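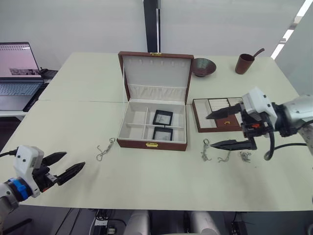 Esta guía es para los miembros del club Nundik que van a grabar por primera vez la tarea del joyero con los dos brazos. Supone que ya has hecho la sesión de teleoperación básica y que sabes arrancar y parar el robot. La tarea consiste en recoger piezas pequeñas de la mesa y guardarlas en los compartimentos, y lo que más cuesta son las cadenas: son plateadas, quedan planas sobre una superficie blanca y las puntas de los dedos tienen que bajar casi hasta tocarla. Conviene repartirlas a los dos lados de la caja para que trabajen ambos brazos.

1. Preparar la mesa

Coloca el joyero en el centro, con la tapa levantada y el cierre mirando al robot. La bandeja marrón va a la derecha. Si la unión entre las dos partes de la mesa se ha abierto, júntalas antes de encender nada.

2. Comprobar las pinzas

Abre y cierra cada pinza tres veces desde la consola. Después baja la punta hasta 2 mm de la mesa y anota la altura en la hoja de Chiriac. Si los dos brazos no coinciden, repite el cero. Mueve también las muñecas de un extremo a otro y mira que los cables no se tensen.

3. Grabar un episodio

Abre el programa Boma en el portátil y crea una carpeta nueva para tu turno. Cada episodio tiene un máximo de 400 segundos. Empieza por las cajitas, que son rígidas y se cogen bien por los bordes, y deja las cadenas para el final. Una cadena se coge por la anilla o por un extremo — nunca por el centro, porque se dobla y arrastra a las demás.

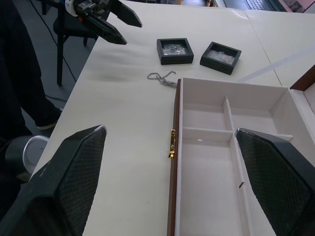 Vista desde la muñeca, con la pinza abierta junto al joyero y una cadena al lado de las cajitas.

Antes de cerrar los dedos, mira siempre la cámara de muñeca. Desde la cabeza es difícil juzgar la distancia al borde de la caja. Si tocas la tapa, para y marca el episodio como fallido; no lo borres.

4. Guardar y revisar

Reproduce el vídeo completo y escribe el resultado en la hoja. Llevamos 578 episodios válidos y para la muestra de Rernidside queremos llegar a 2.000 en diciembre. Los dudosos los revisa Bianca Roman los sábados, así que ponles la etiqueta «revisar» y una nota corta con el segundo en que ocurre el problema.

Al terminar, lleva los brazos a reposo y cierra el joyero a mano.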